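Drinden ferry kitchen brings back the hot breakfast

January 1, 2024
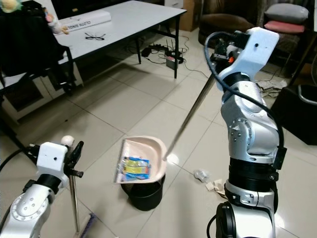

Passengers on the early crossing from Drinden to Zusden will be able to sit down to a proper hot breakfast again from this week, and if the chatter in the ticket queue is anything to go by, plenty of regulars have been hoping for just that.

Montoya, the company that runs the boats, has handed its onboard catering to Plada, a small kitchen on the Zusden side that many travellers will already know for its fruit loaf and its very generous bowls of soup. The new menu was tried out on the morning sailings through December, when 1,000 breakfasts were served, and the favourite by a long way was the porridge with stewed apple and brown sugar — 429 bowls of it, which says something about how cold those mornings have been!

There are two set breakfasts to choose from, one with eggs and one without, and both come with toast and a pot of tea or coffee. Children can have a smaller plate at a lower price. The old sandwich cabinet is staying too, so anyone who prefers to grab something and head up on deck to look at the water can carry on doing so.

Plada cooks the soups, stews and baking on shore and loads them before the first sailing, while eggs and toast are done to order in the ship's galley. Travellers with allergies are asked to mention them when they book, or to have a word at the counter before the boat leaves the wharf.

Breakfast is served from boarding until shortly before arrival in Zusden. The afternoon menu, with a seafood chowder that did very well in the trial, will follow once the galley's new ovens are in.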